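I finished the Nondus box set in February, three weeks after it came in the mail. It's 8 discs, 26 episodes plus the two recap specials, and a booklet that is mostly staff credits. I paid more than I wanted to. The copy I got is number 3392, stamped on the inside of the slipcase, and the seller had it listed as unopened, and it was.

For anyone who hasn't seen it, Nondus is a late-night science fiction series about a salvage crew working a flooded orbital elevator. The captain, Su, used to be an inspector for Bruline, the company that built the elevator and then walked away from it. In the first episode she gets a distress call from a station that was sealed 650 days earlier. The rest of the crew wants to sell the coordinates. She wants to go in. That argument takes up most of the first disc, and I liked it more than the action that comes later.

The middle stretch is slow. Episodes 9 through 13 are almost all on the Diltis, which is the crew's ship, and you can tell the budget was being saved for something. People stand in the galley and talk. A few shots of the corridor get used over and over. I watched these one a night and that was the right pace for me. When I tried to watch three in a row I fell asleep and had to go back.
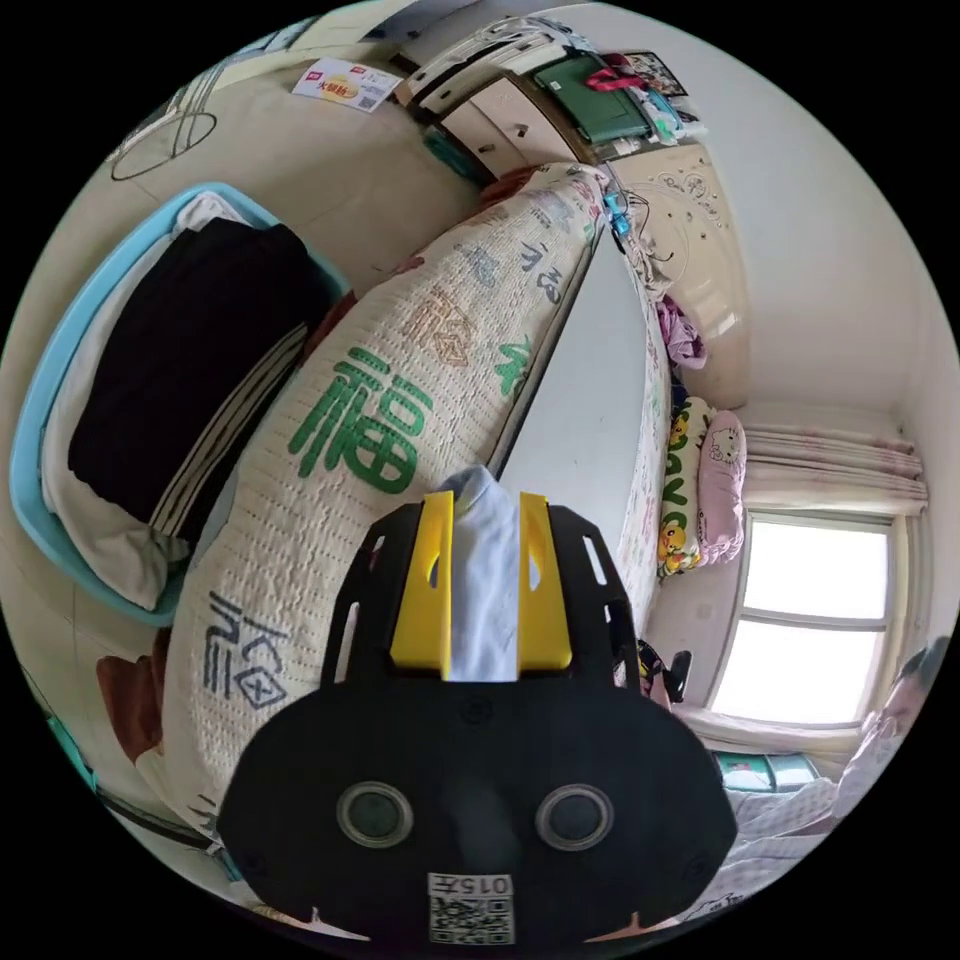 Su's quarters get more screen time in this part than any other room, and the background art is very good. You see her bunk, her tools, a shelf with the old inspection logs, and the clutter changes a little from one episode to the next. I do most of my watching while I fold clothes, so I tend to notice that kind of thing. There's a heap of crew uniforms by her door in episode 10, and by episode 12 it's all put away, folded about the way the clothes are in that light-blue basket. It matters, in a small way, when you find out what she was packing for.

The last disc is where people seem to disagree. Kristaps Jaunzems, who lent me his old tapes of this years ago, thinks the ending was rewritten late and that the sealed station was supposed to be empty. I don't see it. There are hints about the survivors as early as episode 4, including the second voice under the distress call, which is much easier to hear on the discs than it was on tape.

Picture quality is fine. Dark scenes have some banding and the opening credits look soft. The subtitles are yellow and can't be changed. There's an English dub, and I tried it for two episodes. The actor playing the engineer is good and everyone else sounds like they were recorded in separate rooms. Disc 6 froze once at the chapter break and played normally after I cleaned it.

The recap specials can be skipped, except that the second one has four minutes of new footage at the end, set on the Diltis after the finale. I would watch that part and leave the rest.

Recent posts
Box sets I've sold and wish I hadn't
Nondus: the first three episodes
Region codes and my old player
Subtitles or dub, again
What I watched in January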